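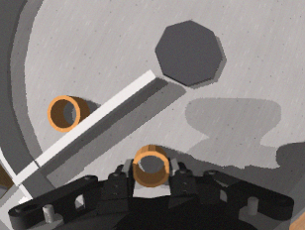 Ticket 2624
Product: Zullis (desktop)
Subject: Small caps vanish from PDF export, fine on screen
Status: Resolved
Opened: 13 February 2026
Priority: Normal

Original report

Hi all! First of all, I love this program. I've been laying out our walking club's guidebook in it and I have never had so much fun with page numbers in my life. The book is 198 pages, it covers every marked trail out of Rirkmont, and I want to send it to the printer before the June season starts.

My problem: the running heads at the top of each page are set in small caps. On screen they look gorgeous. When I export to PDF, they come out as plain lowercase on some pages and as proper small caps on others. I can't see a pattern. The body text is perfect, the maps are perfect, the index is perfect (the index! I built an index!). Only the running heads go wrong.

Font is Basier, Roman style, 9 point. No error message at export. I've restarted the program and the computer.

Support reply 1

Thanks for the kind words, and congratulations on the index! A few things to check:

1. Open Font Report from the Document menu and tell us how many entries you see for Basier.
2. Export only the first chapter and see if the heads are still wrong.
3. Tell us if the running heads come from one parent page or several.

Please also attach the export log. It's in the same folder as the PDF.

Customer reply

Oh, I didn't know there was a Font Report. What a great screen. Answers:

1. Two entries. One says "Basier Roman" and the other says "Basier, Roman" with a comma. I thought that was just how it listed them.
2. First chapter alone: all heads correct. Second chapter alone: all heads wrong. So there is a pattern after all, and I was too busy scrolling to spot it!
3. Two parent pages. I made the first one from scratch and pasted the second one in from last year's trail leaflet, then changed the colors.

Log attached. It's long. The line that looks interesting to me is "substituted face, feature smcp not found," which shows up 95 times.

Support reply 2

You found the right line. "smcp" is the font feature that draws real small caps. One of your two copies of Basier has it and the other doesn't. The one with the comma is an older file, and it's the one your leaflet used. When you pasted the parent page, the old font name came along with it.

On screen, Zullis quietly borrows the missing feature from the newer file if both are in the same family. The PDF exporter is stricter and uses exactly the file named in the style. We agree that the two should behave the same way.

Please try this on a copy of your document:

1. Close Zullis.
2. Remove the older Basier file from your fonts folder. Move it to the desktop, don't delete it yet.
3. Reopen the copy. You should get a Missing Font notice.
4. Choose Replace, pick Basier Roman from the list, and check "Also change in styles."
5. Export the whole book again.

Customer reply

Did all five steps and we're nearly there! The heads in chapters two through seven are now real small caps and they look SO much better. I hadn't noticed how thin the others were until I had the two exports side by side.

One thing left over. The head on the fold-out map spread is still lowercase. Only that spread. Font Report shows a single Basier entry now, so it can't be the old file again, can it?

Support reply 3

Not the file this time. Click in that running head and look at the Character panel. Does the style name have a plus sign after it? If so, someone applied formatting by hand on top of the style, and the replace step leaves hand formatting alone. Select the text and choose Clear Overrides.

Customer reply

There was a plus sign! I had nudged the size down on that one page ages ago so the trail name would fit on one line, and I must have switched off the small caps while I was in there. Cleared it, shortened the trail name instead, exported again. Every head in the book is right.

I also went back and cleared the plus signs I found in the captions, which fixed a spacing problem I hadn't even written to you about. Two for one!

The printer has the file and we're ordering 500 copies. Thank you, thank you. Is there any way to have the Font Report open by itself before an export? I'd use that every time.

Support reply 4

So glad to hear it, and 500 copies is a wonderful print run for a club guide. Yes, you can do that: Preferences, Export, then check "Show Font Report first." It's off by default.

We've logged the difference between screen and PDF as a bug and linked this ticket to it. You can put the older Basier file in the trash now, unless you still need to open the leaflet.

Internal notes

Cause: two versions of one family installed, pasted parent page pointing to the older one. Second cause on one spread: manual override.
Reproduced: yes, with a two-page test document.
Help page "Small caps and PDF" updated with the plus sign check.
Follow-up: ask design if Font Report can warn on near-duplicate names.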